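Can I pay the difference when a landlord's boiler allowance does not cover the repair?

Posted in Renting and Housing by Thịnh Lương

Good evening to all. I rent a two-room flat in the Uvdale building, on the fourth floor, and I have lived in it since October. The agency is Halvorsen. In my contract there is a paragraph which says that the landlord will pay for repair of the heating "up to 754 per year" and that the tenant must "discuss any further cost". I did not pay much attention to it when I signed.

Now the boiler makes a loud knocking in the morning, at six or half past six, and the radiator in the bedroom stays cold at the bottom. The repair firm, Endar, has sent its price to the agency and it is 1,872, as they want to change the pump and also one other part whose name I can't read in the letter. The agency wrote to me that the landlord pays his 754 and I should arrange the rest. They also said that if I pay quickly, the work can be done sooner.

I have the money but it is my savings. I am afraid that if I refuse, they will leave me without heating, and if I accept, it will be the same story next winter. My wife thinks we should pay and ask for a lower rent afterwards. Is such a paragraph normal? Should I pay the difference and discuss later? I ask pardon if this was answered before, I searched but I found only questions about washing machines. 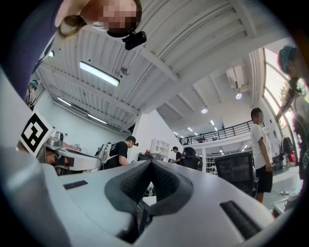
One more thing which can be important. When we moved in, the agency made an inventory, and beside "boiler" it says "old, working". I have signed this too. The previous tenant left a paper inside the cupboard with the date of the last service, and it is four years ago. I kept the paper.

Neelam Mittal

Please do not pay yet. I had almost the same letter from another agency, and I paid, and it took me eleven months to get a part of it back.

What you can be asked to pay depends on where you live, so the first thing is to find out the rule in your place. In many places the landlord must keep the heating in working order, and a paragraph in the contract can't take this duty away from him, even if you signed it. Your tenants' advice office can tell you if this is so for you. Mine was free of charge, and I only had to bring the contract and the letters.

Look also at the words. "Discuss" is a different word from "pay". If they wanted you to pay everything above 754, they could have written it.

I would do it in this order. First, write to the agency by e-mail, not by telephone, and describe the fault: the knocking, at what hour, and which radiator is cold. Second, ask for a copy of the full offer from Endar with each part on its own line. Third, say that you do not agree to pay the difference and that you wait for the date of the repair. Be polite, but do not write "I am sorry" or "I understand that I must", as these sentences can come back to you later.

Keep the paper from the cupboard in a safe place and make a copy of it. If the boiler had no service for four years, this is a good argument for you. I would not worry too much about "old, working" in the inventory. It says that it was working when you came, and you did not make it old.

Emiliano Cabello

just bleed the radiator. mine was knocking as well and it was air, you need a small key from any hardware shop

Abimbola Usman

Emiliano, air usually makes the radiator cold at the top. When it is cold at the bottom it is more often dirt which sits inside, and then bleeding will not help. Still, it is worth to ask whether somebody has cleaned the system before they change a pump. My cousin was offered a new pump for 1,000 and a second firm only flushed the pipes, and she has the old pump until today.

I agree with Neelam about the rest. I would only add that you should ask the agency in the same e-mail what they will do for heating until the repair, for example if they lend you an electric heater and who pays the electricity for it.

Thịnh Lương

Thank you to everybody. I have written the e-mail this evening and I asked for the offer with separate lines. I have an appointment at the advice office too, and I will write again when I have the reply from Halvorsen.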